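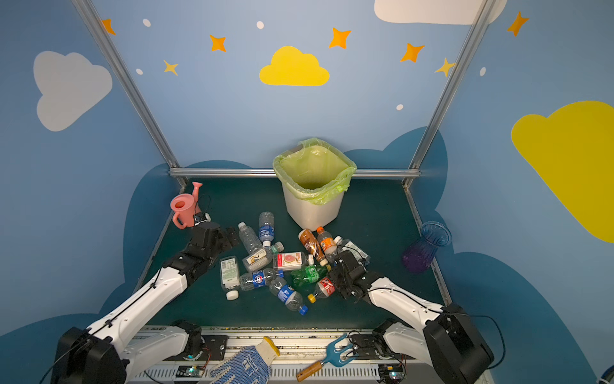 Grumwood open day, Vakham
Posted 1 July 2019

The 52 bus to Vakham stops two streets short of Grumwood, at a gas station, and the open day signs start two streets after it. I mention this for anyone going next year. Follow the people carrying tote bags.

Grumwood is the waste and recycling center on the old mill road, and once a year it lets the public in to look at what becomes of the public's trash. I'd signed up in June, in the kind of mood where you sign up for things. They take 200 visitors a day, split into groups, and each group gets a colored sticker. Ours was beige. The purple group seemed to be having a better time throughout.

Our guide was Ieuan Ellis, a patient man with a very good parking-lot voice. He started us in the baling shed, where cardboard comes out in cubes the size of a small car, and where a boy of maybe six asked if you could live inside one. Ieuan said you'd want to talk to the insurance people first. Then the glass yard, seen from behind a fence and heard from considerably farther away. Then a long stop in a corridor with eight framed photographs of former trucks. I liked the third truck.

The sorting line was the part I'd come for, and we got a good ten minutes on the walkway above it. It smells less than you'd expect and then, when the wind changes, more. Ieuan shouted a number of facts here. I caught "yogurt."

After that they walk you through to the exhibit hall, which is warm and has carpet, and everyone's shoulders come down. There's a wall of before-and-after fleece jackets, a compost table under glass, and a stand from Uniyal, a liner company, giving away trash bags one at a time as if they were samples of cheese. I took one. I went around again and took another.
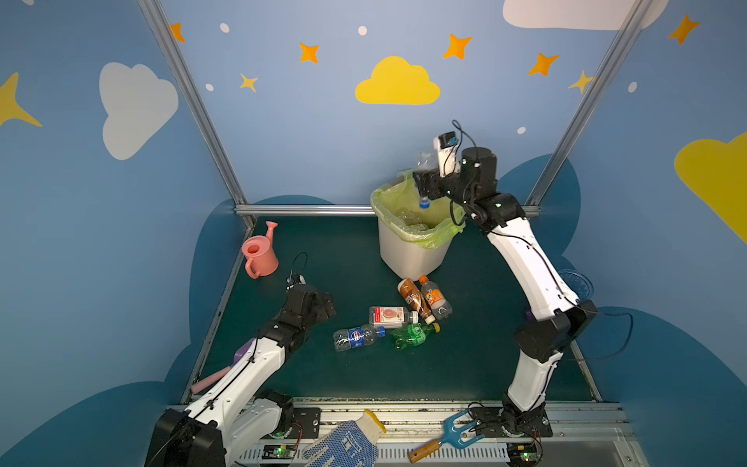

Plastic drink bottles have their own corner, and it's where our group stuck. I think it's because everyone has opinions about bottles, and most of those opinions were picked up from a roommate years ago. Caps on or caps off? Crush it or leave it? Ieuan said Grumwood wants caps on and doesn't mind a squashed bottle, at which point two people who had plainly arrived together stopped speaking. There was a crumpled clear one heading into the bin with its blue cap still on, cap end down, and the winning party pointed at it for longer than was necessary. Below it on the green mat were a Pepsi bottle on its side, something coffee-colored, and a green one with a yellow cap. I've had that exact assortment in the footwell of my car.

What I appreciated was how ordinary the bin was. Plain white, with one of those see-through green bags folded over the rim, the way you do it at home when you intend to do it right. I have been to exhibits where the trash can had been designed. It's hard to learn anything from a trash can like that.

The decor is another matter. The walls are blue, with clouds and stars, some of the clouds yellow, so you consider your soda habit against what is basically a nursery ceiling. A woman near me said it was calming. Her husband said it made him want a nap, and I suppose they were agreeing.

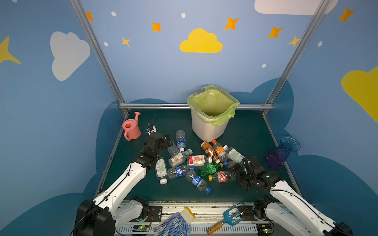 The bottle corner: pink watering can on the left, vase on the right, everything else for discussion.

I asked Ieuan about the vase. It's a handsome thing, blue at the fluted top and going purple toward the base, and it leans. He said it was glass and so didn't belong in a bag of plastic, and that the watering can was plastic and didn't belong in there either, being a perfectly good watering can. The beige group took this hard. A man at the back wanted to know about a watering can with a crack in it, then a watering can with a small crack, and we might be there still if the purple group hadn't come in.

The tour ends at the Menetti coffee cart in the yard. Two dollars, decent, paper cup. There are four bins beside the cart and I watched a whole line of people who had just had an hour and a half of instruction stand in front of them with their lids in one hand and cups in the other. I put mine in the second from the left and walked off at a normal speed.

Booking opens in spring. Wear closed shoes, they do check. The gift shop sells a pencil made from something.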